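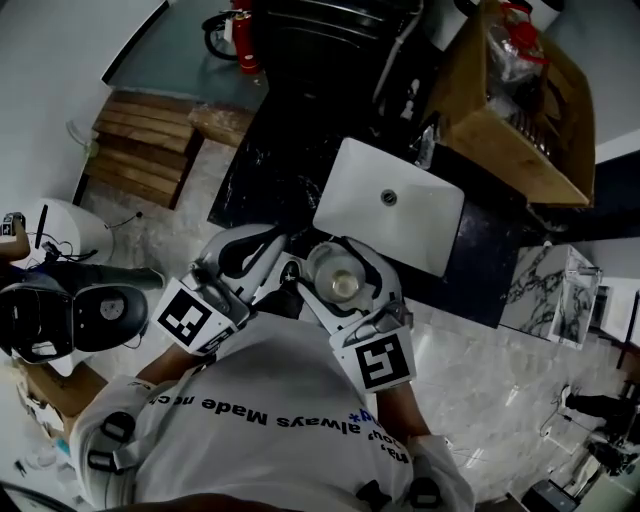
From: Dottie
To: Gerkthorpe Home and Garden list
Date: May 29, 2026
Subject: Re: cloudy glasses, white crust, is it me or the water?

Hi all, and hi Ryan,

Ryan Wragg wrote:
> We moved over to the Sowerby side of town in the winter and I swear
> every glass we own has gone cloudy since. The dishwasher is newish.
> I've tried more detergent, less detergent, and the pricey pods. The
> kettle has a white crust in it and the shower head sprays sideways.
> My wife thinks the glasses are ruined and wants to toss the lot.
> Before we do, is this a water thing? Does everyone on this side
> have it? And has anybody bought one of those Presine softeners? A guy
> gave me a quote and I about fell off my chair.

Yes, it's the water! Welcome to our side of the creek. We've been out here long enough that I forget other people's kettles stay shiny. My sister visits from the coast and every single time she opens mine and makes a face.

Don't toss the glasses yet. There are two different kinds of cloudy and you can sort out which one you've got in a few minutes. Take your worst glass, set it in a bowl of plain white vinegar, and go do something else for five minutes or so. Rinse it and dry it with a towel. If the part that was in the vinegar is clear, you've got mineral film and all of them can be saved. If it's still foggy and has a sort of rainbow look when you tip it toward the window, that's etching and it's in the glass for good. I have a set of juice glasses like that, my mother-in-law's, and we still drink out of them. They just look like they've been to the beach.

Etching, as far as I understand it, is more of a soft water plus too much detergent plus high heat problem, so if you do end up getting a softener you have to cut WAY back on the soap. I learned that at our last house, which had one, and that's how the juice glasses got the way they are. So it's sort of funny, you can wreck them either direction.

On the numbers. I got a test kit at the hardware store a while back and ours came out at 216 parts per million, which the chart in the box put in the "very hard" part. I did it a second time at the outside spigot and got the same. Yours could be different, some houses out here are on wells and some are on town water, and I don't know which you are. The kits are cheap, get the drops and not the paper strips. I could never decide what color the strips were.

What we do at our house, for what it's worth:

Good glasses get washed by hand and dried right away with a linen towel. Air drying is what leaves the spots. My husband thinks this is nuts and puts his in the machine, and you can tell whose are whose.

Rinse aid in the dishwasher, always, and I turn the little dial up to the top. I let it run out last September when we had the kitchen all torn up and could see the difference in a week.

A cup of vinegar sitting upright on the top rack for an empty cycle, once a month. Don't do it every load, the man who fixed our pump said it's hard on the rubber. He may have been selling me something but it sounded reasonable.

Kettle: half water, half vinegar, bring it to a boil, let it sit till it's cool, dump it, then boil plain water and dump that too. Do NOT skip the last part unless you like pickle tea. Citric acid works even better and doesn't stink up the house, you can find it with the canning supplies.

Shower head: sandwich bag of vinegar, rubber band, overnight. Ours has gone back to spraying forward. Go easy if yours is a fancy finish, I'd check with whoever made it first.

Oh, and keep vinegar off any marble or other natural stone. I left a ring on a windowsill that way and it's still there, under a plant.

About the Presine. We got a quote too and passed, mostly because of where the drain would have had to go (through the pantry, no thank you). I can't tell you how well they work. The folks across the road have one and she loves how her towels feel, but he grumbles about hauling salt bags down the basement steps. He's 66 and his back isn't what it was, so think about where the thing would live and who's going to be feeding it. What we have is a Plimitz filter under the kitchen sink, which I like for the taste, but don't buy one for this. It does nothing I can see for the crust. I wish I'd asked on here before I bought it, ha.

If I were you I'd do the vinegar test, get the rinse aid going, and live with it through the summer before signing anything. Get a second quote too. Ask if the price has the plumbing in it, because ours didn't and that was a big chunk of the total.

Somebody on here used to swear by a powder you add to the detergent cup, it had a yellow label I think? It was a few years ago and I can't find it in the archive. If that was you, speak up, I'd like to try it.

Also I still have those tomato starts, mostly cherry, a couple of paste. They're leggy but healthy. They're on the side porch, come by and take what you want, and please bring back the pots when you're done with them. I'm down to yogurt tubs.

Dottie
(the green house past the feed store)

_______________________________________________
Gerkthorpe Home and Garden list
To leave the list, send a message with "unsubscribe" in the subject line
Please trim your quotes when replying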